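Baidoo Hall restrooms to close in turn for floor and fixture work

The small restrooms at Baidoo Hall will close one at a time from August while worn fixtures are replaced and the floors are refinished, the building's managers said this week.

The work has been given to Sterker, a local contractor that repaired the hall's entrance steps last year. It carries a price of $52,000, which covers both levels of the building and the single restroom behind the stage. Money for it was set aside in the spring, after a survey of people who rent the hall put the restrooms at the top of the list of complaints.

Slow drains and loose seats came up most often in the survey, along with poor lighting on the lower level. Several renters also asked for cleaning supplies to be kept in the rooms, so that groups could tidy up after themselves between bookings. At present they have to ask for the key to a closet near the kitchen, and on weekends that can mean a long wait.

That part of the plan is going ahead first. Each restroom will have a toilet brush, a wastebasket and a shelf for paper and spray cleaner. The managers have also written a one-page cleaning sheet, which will hang inside every door. It asks renters to clean the bowl, wipe down the seat and lid, empty the wastebasket and leave the lid up so the next person can see the job has been done.

The sheet replaces a longer set of rules that dates from before the kitchen was rebuilt. Copies of the old rules should be thrown out, the managers said, as they still mention a mop sink that was taken out of the building.

Rental groups will keep their full deposit if the restrooms are left in good order. Under the old terms, a flat $40 cleaning fee was taken from every deposit, whatever state the rooms were in. The new terms apply to any booking made after the first restroom reopens. Groups that already have a booking may switch to them by calling the office.

Sterker expects each room to be out of use for nearly 2 weeks. The lower level will be done first, then the upper level, and the stage restroom last. At least one restroom on each level will stay open during events – the crew will move its tools out on Saturday mornings if a wedding or a concert is booked.

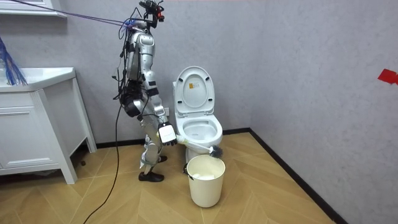

Page 3

The wooden floors will be sanded and sealed, and the toilets will stay where they are. An early version of the plan called for tile throughout, but the price came in well above the budget and the idea was dropped. Seats, supply lines and shutoff valves will be replaced as needed. Walls will be patched and painted in the rooms where the old towel holders have come loose.

The managers also looked at adding a changing table to the stage restroom and found there was no room for one. A fold-down table will go in the lower hallway, next to the coat racks.

Parking behind the hall will be tighter than usual during the work. Sterker will keep a trailer in the spaces nearest the kitchen door, and deliveries for the kitchen should come to the side entrance on Joltano Street until the trailer is gone. The bike rack will be moved to the front for the same period.

A schedule showing which restroom is closed will be posted at the front desk and updated as each room is finished. Renters with questions about the work or the new deposit terms can call the hall office on weekdays before noon.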